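Kirell: your questions, answered again 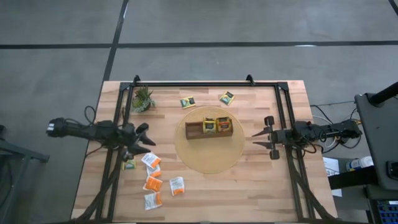 Jennylyn Maglaya

Updated 2021-06-12

What sort of game is it?
A slow one. You run the ferry office in Weltadthorpe, a harbour town where everyone wants to leave and the boat has other ideas. There is some fishing, a lot of paperwork and one murder, depending on whom you ask.

When is it out?
February. We also said February last time, so feel free to write it in pencil.

Which platforms?
PC first. Console versions are being handled by Hellodora, who have asked us to stop announcing them.

How long does it take to finish?
Our tester Leandro Mateos took 40 hours and read every notice on the board. Hugo Ortuño skipped the dialogue, got locked in the customs shed and counts that as an ending. We've since made it one.

Is there multiplayer?
No. Two people can share a keyboard if they get on well.

Will my demo save carry over?
Your name and your debts will. Your hat won't, as hats have been rewritten.

How big is the script?
The last count was 2,648 lines of speech, 473 of them belonging to the harbourmaster. Osvaldo Orlandini voices him and has been very patient about it.

Can I turn off the seagulls?
You can turn them down. The slider is under Audio, then Weather, for reasons that made sense in the old menu.

I found a bug. Where do I send it?
Use the form in the pause menu and attach your save. Please check the list of known bugs first. There are 56 on it, and the floating bicycle is number one.

Will there be a boxed edition?
Eusebio would like one. Ask us again once the game exists.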